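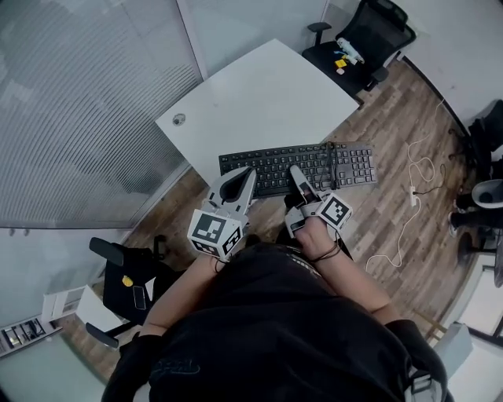

Penley's own Nii Ametepe is on the telly this Sunday!

Many of you will know Nii from the Penley library, where he has run the local history shelves for longer than he cares to admit, and a few of you will have been beaten by him at the Salazar Arms quiz (I have, more than once, and I am still sore over the canals question). Well, he has now taken all that knowledge to the studio and sat down in the chair for Morneder, the teatime quiz with the ticking lamps.

He applied back in June, after his daughter filled in half the form for him, and was picked from 1,511 hopefuls to be one of the 6 players in his heat. He is sworn to secrecy over how he got on, and believe me, we have tried biscuits. All he will say is that the lights are very warm, the host is taller than you'd think, and he had to guess on 2 of his answers.

We'll be showing it on the big screen in the Ponier Room, doors open at half past four. There are 93 seats, so do come early, and bring a cushion if you have one as the chairs are rather hard.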